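首页 | 新闻动态 | 通知公告 | 后勤服务 | 联系我们

公共餐厅完成不锈钢餐具清点与更新登记

发布时间:一月 周一 来源:后勤服务部 文/Wendy Hollis

本报讯 Lenberg社区服务中心后勤服务部近日对公共餐厅在用的不锈钢餐具进行了集中清点。清点范围包括椭圆形餐盘、汤盆、分餐盘及配套盘盖,共登记515件。经逐件查验,377件状况良好,继续投入使用;另有138件因变形、边缘磨损或划痕较深,转入待处理区,由后勤服务部按程序办理报废或降级使用手续。

公共餐厅设在中心主楼一层,平日供应午餐和晚餐,并承担中心各类活动的集体用餐。现用餐具多数在餐厅改造时统一购置,部分椭圆盘的使用时间更长,原由Sowerby分部食堂移交。由于两批餐具规格相近,此前一直混放,账目与实物存在出入。此次清点将两批餐具分别编号,重新建立台账,并注明存放柜位。

查验工作主要看三处:盘体是否平稳,盘沿有无卷边和毛刺,盘心抛光面有无影响清洁的深痕。细小划痕和轻微斑点属于正常使用痕迹,不作为停用依据。盘沿内侧容易积存水渍和油污,查验人员对该部位进行了重点擦拭和复看。 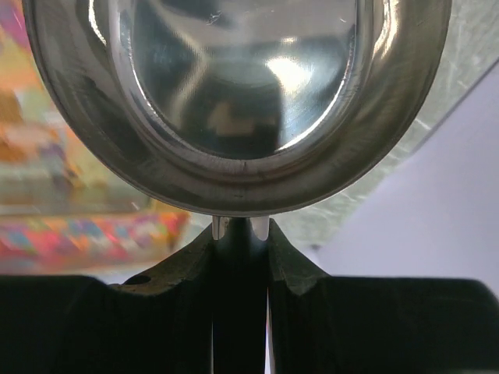
椭圆形餐盘在各类餐具中使用频次最高,主要用于盛放整鱼、冷盘和分切后的肉类。后勤服务部在登记中将其单列一类,共148件,按大、中两种尺寸分柜存放,取用和归还均须在柜门登记表上签注。大号餐盘叠放不得超过规定高度,盘与盘之间加垫软布,避免抛光面相互摩擦。

后勤服务部负责人Wendy Hollis表示,餐具管理是餐厅日常工作的基础环节,台账清楚,采购和补充才有依据。她要求各班组严格执行交接制度,清洗时不得使用钢丝球等硬质工具,洗净后应及时擦干,立放沥水的时间不宜过长。发现盘体变形或出现锐边的,应当班停用并上报。

据了解,补充采购方案已完成初稿。新购餐具拟分2批到货,首批优先满足午餐高峰时段的需要,第二批用于替换Sowerby分部移交的旧盘。供货单位Drotosico已提交样品,样品的厚度、盘沿处理和叠放稳定性正在查验之中,结果将在中心公告栏公布。更新期间餐厅供餐时间不变。如遇大型活动用餐,所需餐具可提前向Gorkow路仓库申请调用,申请单由活动承办科室填写,经后勤服务部核准后办理出库。

待处理餐具在手续办结之前,一律集中封存,任何班组和个人不得自行取用或外借。各楼层茶水间如存有从餐厅借出的盘、盆,请于本周五下班前送还餐厅收发窗口,并在登记表上注明件数和借用科室。

Lenberg社区服务中心后勤服务部 | 联系方式:请至主楼一层服务台咨询 | 版权所有,未经许可不得转载 | 返回顶部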